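Search the manual Enter keyword or part number Go

4 Mounting rails, baskets and hook racks

This section covers the Perer wall rail and its accessories. Read section 3 (Wall types and anchors) before drilling. Installation takes one person 45 minutes once the anchor holes are marked.

4.1 Fitting the horizontal rail

1. Mark the rail height on the wall and check the line with a level.
2. Hold the rail against the line and mark the hole centers through the slots.
3. Drill the holes. On tile, start with the drill at low speed and the hammer action off.
4. Insert the anchors until they sit flush with the surface.
5. Fasten the rail loosely, check it again with the level, then tighten from the center outward.

CAUTION: Do not drill within 3 inches of a socket, switch or pipe run.

4.2 Hanging baskets

6. Tilt the basket toward you and set the hook tabs over the top of the rail.
7. Lower the basket until the back rests flat against the wall.
8. Pull down lightly on both ends. If one end lifts, remove the basket and reseat it.

NOTE: Baskets can be placed anywhere along the rail. Leave a hand's width on each side if the basket will be taken down for cleaning.
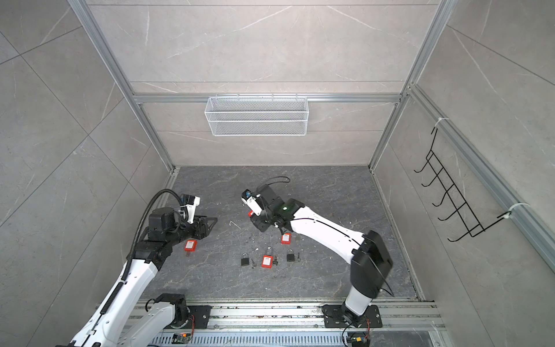 Figure 4-2. Wire-mesh basket on horizontal rail; hook rack zip-tied to side rail.

4.3 Attaching a hook rack

Hook racks have no tabs and must be tied or screwed to the rail.

9. Hold the rack against the rail with the hooks facing out.
10. Pass one zip tie around the rail and rack near the top, and a second near the lower end. Close both by hand.
11. Adjust the position, then pull the ties tight with pliers.
12. Trim the tails flush. Cut ends are sharp.

CAUTION: Zip ties are suitable for light items only. For heavier tools, use screw kit 1068.

4.4 Maintenance

Check the rail screws every May and after any basket has been moved. Replace ties that have turned chalky or show cracks. Wipe coated wire with a damp cloth; solvent cleaners will soften the coating.

Replacement tabs and end caps are stocked at the Trullthorpe parts counter, open until noon on Saturday.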